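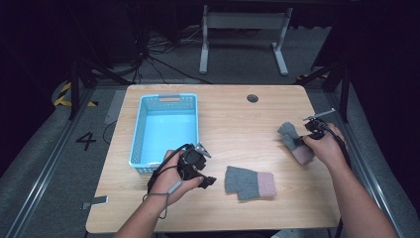
Re: [Clurkgate-knit] Pairing and sorting the gloves before they go out

From: Yuzuki Chiba
To: Clurkgate-knit list

Onyekachi Ogunleye wrote:

> Hi all,
>
> The glove count came to 93 pairs plus 3 singles. I have them at my place in
> two bags. Before I bring them over I would like to agree on how we pair and
> pack them. Last January we put everything in one big box and the people at
> the other end had to dig for matches.
>
> My questions:
>
> 1. Do we tie the pairs together or just fold one into the other?
> 2. Are we still using the blue baskets, or did those go back to Ueda?
> 3. What do we do about the gray ones with the pink cuffs? Some of the cuffs
> are paler than others and I can't tell if that is two dye lots or just
> washing.
> 4. Does anybody have the label sheets?
>
> Onyekachi

Thanks for doing the count. Answers in the same order.

1. Fold, please. Lay the two gloves flat on top of each other, palms in, fingers the same way, and turn one cuff down over the other. I tried tying them with leftover yarn and it took twice as long, and the yarn marked the cuffs on the softer ones. If a pair won't stay folded, use one of the paper bands. There is half a pack in the drawer with the scissors.

Hold the second glove up by the fingers before you lay it down. It is the quickest way to see whether the cuff is the same depth as the one on the table. I had four pairs last year where one cuff was a good half inch longer, and I only noticed when they were already folded.

2. We still have the baskets. Ueda said to keep them until spring. They are the light blue plastic ones with mesh sides and a slot at the end to carry them by. Please put one basket on the left of the table and work toward it, so that finished pairs go straight in. If you pile them on the table first they get mixed up with the ones you haven't done.

Don't fill a basket past the handle slot. When they are stacked the top one presses down and the folds come undone.

3. The gray and pink ones. I had a look at the few that were left here. The yarn is all Isutix, the same gray throughout, and the pink was bought at two different times, so I expect there are two lots in there. It doesn't matter for wear, but it does look odd if one hand is pale and the other is darker. Match them by cuff color first and size second. Do this in daylight if you can. Under the lamp in the back room I could not tell them apart at all, and I had to redo a whole basket.

For anything that is close but not the same, put it in a pair anyway if the size is right. Only keep it out if you would notice it from across a room.

4. I have the label sheets. They are the Pirnex ones, 38 to a sheet, so three sheets will cover us with some to spare. One label per pair, size only, stuck on the paper band and not on the wool. For the folded pairs without a band, leave the label off and put a size card in the basket. The adhesive is strong and it pulled fibers out of the test glove.

A few other things while I am writing.

Sizes. Please don't go by the tag if there is one. Several people knit looser than the pattern and a medium from one person is a large from another. Use your own hand or the cardboard outline, whichever you trust more.

Loose ends. Turn each glove inside out at the cuff and check that the ends are woven in. If you find one hanging, put the pair to one side and I will do them all together in the evening – it is a five minute job with the right needle.

Singles. Keep the three singles in an envelope with your name on it. If anyone on the list is still holding one glove of a pair, please say so by reply and give the color and size. I think one of the three is mine, green, small, thumb on the left.

Table. The long one in the front room is promised to the quilters until 3, so come after that or use the light wood one with the cable hole.

I will be there from four. Bring both bags if you can carry them, otherwise one is enough to start with.

Yuzuki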